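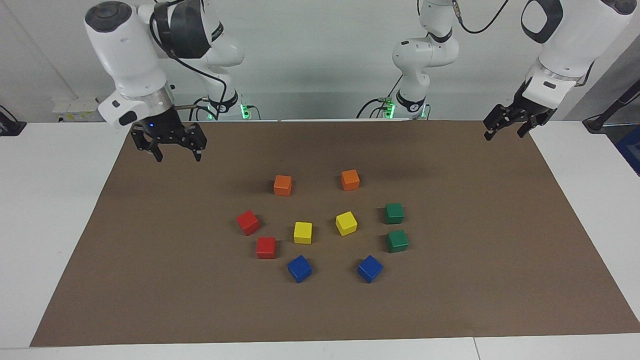

Dakari is a two-armed robot bench built by Erick Nyamweya and Mayu Fukuda in the shared workshop at Grulville. It is best known for its cube-sorting routines, in which a pair of arms works over a single brown mat using small wooden cubes in matching colours. The bench first ran in August 2020, and its build notes were published in full on Feb 11, 2021.

Design

The arms are bought-in units, each fitted with a black two-finger gripper. Almost everything else was worked out in the workshop, including the wiring, the table mounts and the control program, Sokero. Nyamweya wrote the first version in 288 lines - a wonderfully compact piece of work that beginners can still read in an evening!

Sokero plans both arms together, so that one waits whenever the other needs the middle of the mat. Fukuda added the pairing routine, which looks for two cubes of the same colour and brings them side by side, whatever angle they happen to be lying at.

Trials

An early trial of 300 pick-ups gave 272 clean grips. Most of the misses involved cubes turned cornerwise to the fingers, and a later change to the wrist movement dealt with many of them.

See also

Dalsgaard (gripper test stand)
Grulville workshop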